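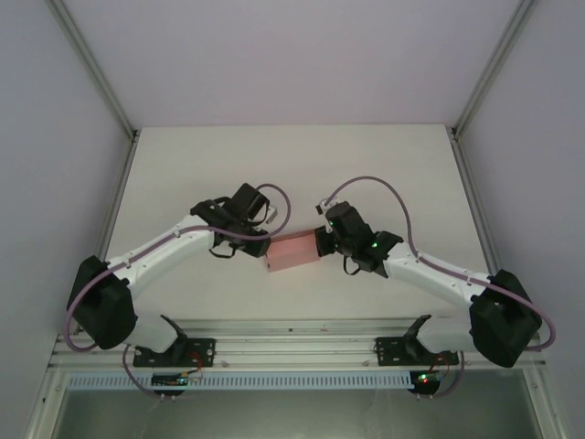

Two arms and a pink block over a pale gray tabletop.

Window Coverings Retrofit, Owino House: Progress Report, January
Prepared for Leif Eklund by Trygve Eide

Where we stand: 80 of the blinds are up on the street side. Gurow's schedule had the courtyard side started by now as well. It isn't, and I would not plan around their new dates until I see a crew on site.

Measuring. Retow measured every opening, then Wokov measured again before cutting. The two sets disagree on the bay windows, in a couple of spots by enough to leave a gap you could see daylight through. Retow says the walls are out of square. Maybe so, but that is what the site visit was for. I have held the bay order until one firm signs for the numbers.

Money. We have an extra bill of $2,232 for longer brackets. I have not approved it. The quote said "all fixings included" and I read that as all of them.

Heat savings. The sales sheet promises a lot. Our meter readings cover 2 weeks of mild weather and prove nothing either way. Please don't quote a savings figure to the board yet.

Tenants. Mostly fine with the look. Third floor says the cords are stiff, and I tried a few and agree.

Needed from you: a yes or no on holding Wokov's second payment until the bays are settled.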